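I finally finished the 1749 songbook this month, all 166 tunes of it, and I am so happy I could play the whole thing again from the start! My copy is the Mundstead reprint, the one with the big staves and no fingerings, and I took it in order on a cheap alto recorder - 20 minutes a night after dinner.
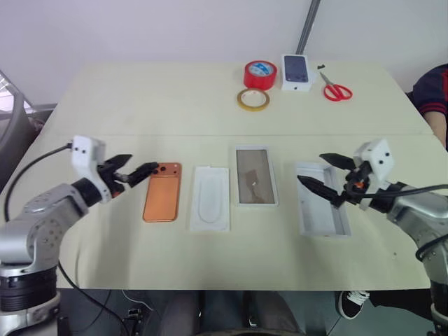

Tune 17 is still my favorite. It's a slow little thing in two strains, and the second one answers the first so sweetly that I kept stopping to grin. I think of it as two halves meeting along a seam, the way the two panels of that cream-colored table do, with the join so faint you hardly notice it. Play the repeat softer and it melts away (try it!).

The jigs near the back are another story. My fingers tripped all through October, and "Andodia" has a leap in bar six that I still can't land at full speed.

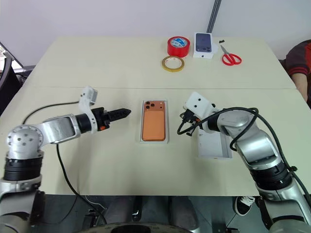
Taras Horobets wrote to me that I've been breathing in the wrong spot, and that if I sneak a breath before the pickup the leap comes easily. I tried it last night and got it twice in a row - wow. On to the Geerts duets next, if I can find a partner.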